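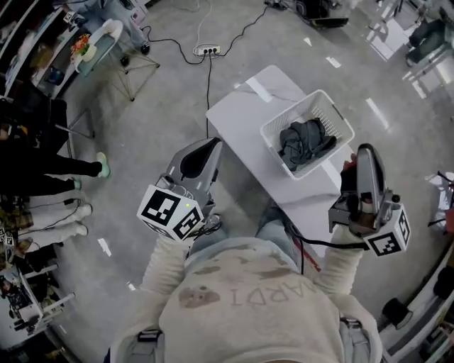

Site Visit Report: Demonstration Morning at Sovano

Automation Studies, Term 2
Submitted to Mr. Doucette

Purpose of the visit

Our class went to the Sovano open day at Urnbridge on a Friday morning in March. Each of us had to pick one part of the program and write it up. I picked the hand-held gripper demonstration because my term project is on how robot arms learn household tasks, and I had only read about this way of doing it.

The assignment asked for three things: what we were shown, how the work was organised, and what we would take back to our own project. I have kept to that order.

What we were told beforehand

Eskil Blomqvist gave the opening talk, which ran from 9:15 until a bit before ten. He is in charge of the collection floor. He explained that Sovano does not program the folding and sorting movements one at a time. People do the tasks by hand while holding a pair of grippers, and the recordings are used later to train a model that runs on an arm. The program they use to sort and label the recordings is called Pliltineo. It was written in-house.

He gave us some figures, which I copied from his slide:

Recordings made since the project started: 2,167
Recordings of laundry tasks: 736
Recordings set aside in the last review: 69
Longest time one operator works before a break, in minutes: 10

I asked why recordings get set aside. He said the usual causes are a marker being covered for too long, the operator looking away from the work, or a hand being used in place of the gripper. The last one is very common with new people. Somebody drops a sock and picks it up with their fingers without thinking.

The laundry task

The task I watched most closely used a plastic basket and some clothing. The operator wears a harness over the shoulders and has one gripper in each hand. Each gripper carries a white cube with black and white square patterns on its faces. The patterns let the software work out where the gripper is and which way it is turned. Cables run from the equipment, so the operator has to keep track of where they are while moving.

The steps, as written on the task sheet we were given:

1. Stand at the table with both grippers open.
2. Take one garment out of the basket.
3. Lay it on the table and spread it.
4. Fold it twice.
5. Place it to the left of the basket.
6. Return both grippers to the start position and hold still for two seconds.

Step 3 takes the longest. A gripper can pinch and pull but it cannot smooth, so the operator has to lift a corner, move it out, put it down and then go to the next corner. Blomqvist said a dark garment is harder for the cameras than a light one, as the folds do not show up well.

How the floor is organised

Visitors were let onto the floor in small groups after the talk, and we could stay until 11:30. There was more walking around and talking than I had expected. I thought it would be closer to a factory, with everybody at a fixed station.

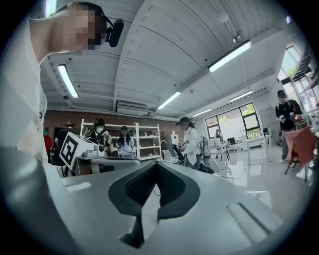 My own interest was mainly in the jaw of the gripper, since I have been through three versions of a jaw for my project and none of them hold cloth well. Mine are printed in hard plastic with flat faces. The fabric slides out as soon as there is any weight on it. The Sovano ones have a dark grey rubber pad in a V shape, and the inner face has a fine grid texture. I think both of those matter. The rubber gives friction and the grid should stop thin cloth from slipping sideways. I asked whether the notch was there for a reason and was told it helps with round things such as handles and bottle necks.

The other thing I noted was the markers. The big one on the white box is the same idea as the cubes on the grippers, only it stays put, so the system has something fixed to compare against. We have nothing like that in our lab. When somebody bumps our camera we have to start the whole calibration again.

My turn with the grippers

Each student could try a pair with the recording switched off. I had mine for a few minutes and found it harder than it looked. The grippers are not heavy but my wrists got tired, and I kept judging the distance to the table wrong. I managed to lift a tea towel by one corner. I did not manage to fold it. Ghaffari, my lab partner, did two folds, the second one crooked.

I was told that new operators practise for two days before any of their recordings are kept.

What I will use in my project

I plan to make the following changes:

Replace the flat plastic jaws with rubber-faced ones. I will try bicycle tube first because we already have some.
Add one fixed marker at the back of our table.
Write a task sheet with a clear start and end position. At the moment I start and stop recording whenever I feel ready, and the clips do not line up.
Keep a list of the clips I throw out, with the reason beside each one.

Questions I did not get answered

I would have liked to know how many recordings of one task are needed before the arm can do it without help. Blomqvist said it depends on the garment and he did not want to give a number. I also did not see an arm do the folding, as that demonstration was in the afternoon and our bus left at noon. Mr. Doucette has said he will ask if two of us can go back for it.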